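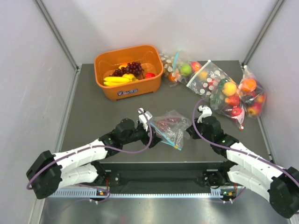
Fruit in zip bags or fruit loose in a bin?

Started by prulard_pantry — April 3, 2021

Okay, settle something for my household. I pack fruit for the week on Saturdays, and I've been putting most of it in clear plastic bags, apples and oranges mixed together, and whatever doesn't get bagged goes in a bin with the grapes and bananas. My sister-in-law Birthe came by and told me I was ruining all of it. She says mixed bags are the worst thing you can do to an apple. I like them because everybody grabs one on the way out the door and I don't hear "there's nothing to eat" before 8 am. Who's right?

riaan_s wrote:
Birthe is right, sorry. Apples give off ethylene and you're sealing it in with everything else. Leave the zipper open a couple of inches at least. And get the bananas away from the grapes!

grainne.c wrote:
I do mixed bags every week for my two kids and we've never had a problem, because the fruit gets eaten. If a bag lasts more than 2 days in your house then sure, worry about gas. Mine are empty by Monday lunch.

One thing I'd change — the bags with printed dots all over them. I had a box of those and could never tell what was going soft in there. Plain clear ones are so much easier.

riaan_s wrote:
"It gets eaten" isn't a storage method, Gráinne.

grainne.c wrote:
It is in my kitchen :)

nellthorpe_sipho wrote:
Grapes go in the fridge, unwashed, in whatever they came in. That's my only strong opinion. The bin on the counter is fine for bananas and anything that still needs to ripen. I use an old plastic one with a label on the front that says SCREWS and it has done the job since last August.

Also don't stand the bags up in a row squashed against each other. The soft stuff at the bottom bruises. I lay mine flat, one layer, heavy apples on the outside.

prulard_pantry wrote:
Flat takes up my whole shelf though! I've got a lot of bags and one narrow fridge. Standing up is the only way they fit, leaning on each other like people waiting for a bus.

@riaan_s what about poking holes? I've got a hole punch from work.

riaan_s wrote:
Holes are good. Four or five per bag, near the top. Dry the fruit before you bag it, too, water in the bottom is what gets you the fuzzy orange.

busi_ndlovu wrote:
We use mesh produce bags from the market in Dudow, a pack of 12, and they go in the wash with the dish towels. You can see everything and air gets through. They do snag on the grape stems, so grapes get a bowl.

grainne.c wrote:
Do the kids take the mesh ones to school and bring them back? Mine would lose all 12 by Wednesday.

busi_ndlovu wrote:
No, for school it's still zip bags. We rinse and reuse them until the zipper gives up.

prulard_pantry wrote:
Alright, grapes are moving to the fridge tonight and I'm punching holes. The mixed bags stay. Birthe can write her own post.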